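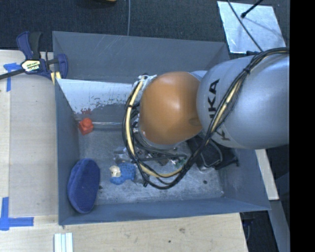 Paint, according to Kiros Abdella, is the first thing people want to discuss about a bin and the last thing that matters to whatever is kept in it. We came to share this view, though only after spending most of January discussing paint.

4.2 Surface wear in deep bins

The stores at Stimach and Nesero hold 481 deep bins between them, of which 308 were accessible for inspection. The remainder were stacked, locked away or supporting something else. Each accessible bin was graded separately on its walls, its floor and any sloping panel, using the five-point scale given in Section 3. The scale runs from "as supplied" to "regrettable".

Figure 3 shows the pattern that gave us most trouble in grading. The far wall is plain grey and carries only faint, pale diagonal scratches, which both graders put at two. The whitish sloping panel at the left is another matter: bright in its upper portion, it breaks up lower down into dark speckles and grey patches, and was given a four. The floor is scuffed and mottled, with a small dark round spot on one half and a tiny dark fragment on the other. A single grade for the whole bin would have come out at about the middle of the scale and described no part of it.

Store staff had been assigning exactly that single grade for years. When we compared their records with ours, the overall figure followed the far wall closely and the floor hardly at all. Tsegereda Ejigu suggested that people grade the part of a bin they can see without bending down, and 27 interviews gave us little reason to disagree. Several respondents were surprised to learn that the floor was included.

Loose fragments were recorded but did not affect the grade. We had meant to separate flakes of the bin's own surface from matter that had arrived with the contents, but this proved hopeless for anything smaller than a fingernail, and the two categories were merged under "bits". The term appears in Table 5 over the objections of one author.

Flared walls raised a further difficulty. A sloping side takes contact along much of its height, whereas an upright one tends to be spared — at least in theory. In the Nesero bins the difference was clear. At Stimach it was obscured by a repainting programme which had covered around 400 wall panels and, so far as we could establish, no floors.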